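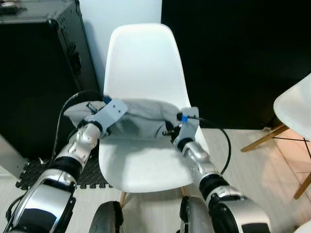
What is the seat made of?
The seat and back are one piece of molded plastic with a smooth, slightly glossy finish, set on light wooden legs. There is no padding and no separate cushion. A seat pad is sold on its own and listed further down.

Home Chairs Tables Storage Spare parts Contact

Prenmont side chair, white

The Prenmont is a plain shell chair for a kitchen table, a desk or a spare corner of the bedroom. It has a tall curved back with rounded upper corners and a broad seat. It has no arms, so it will push in under most tables. We have sold it since the Trevor went out of production, and the legs from the Trevor do not fit it.

Item number: 1277
Finish: white shell, light wood legs
Use: indoors only
Delivery: flat, legs separate

Assembly

The legs come in a bag taped under the shell, with the screws and one hex key. Lay the shell face down on a blanket. Start all the screws by hand before tightening any of them. Turn the chair over, stand it on a level floor and check for rocking. If it rocks, loosen the screws half a turn, sit on the chair, then get up and tighten again. Check the screws after the first month and again whenever the chair starts to creak.

Cleaning

Wipe the shell with a soft damp cloth and a drop of dish soap. Dry it with a second cloth so that water does not leave spots. Do not use scouring powder, steel wool or acetone. Pen marks usually come off with rubbing alcohol on a cotton pad, but try it on the underside first. Dark jeans can leave a blue tint on a white seat. Clean it the same day if you can.

The legs need only a dry cloth. Do not oil them. They are already lacquered and the oil stays sticky.

Clothes and towels on the chair

Many customers use the Prenmont in a bedroom or bathroom and put clothes on it overnight. Dry clothes will not hurt it. The back is smooth, and a light shirt or towel may slide off and end up on the seat. Wet towels should not be left hanging down against the legs, where the lacquer can turn cloudy.

Spare parts and extras

Leg set, light wood: item 491
Screw bag with hex key: item 528
Drenar seat pad, gray: item 2000

The Drenar pad is held by a non-slip backing and has no ties. It can be machine washed cool. Let it dry flat before you put it back.

The shell is not sold separately. If yours arrives cracked, send us a photo of the crack and the label on the carton and we will replace the whole chair.

Customer notes

"Went together in ten minutes. One screw was stiff. Seat is wide enough for me to sit sideways, which I do." Hamdia Mamo

"Good chair but hard after a long dinner. Bought the pads in January and would get them again." Vlasta Lazarević

Questions about orders go to Hanna Szczepańska at the Lorkine shop desk.

Page updated 28 June 2018

2 comments 14 shares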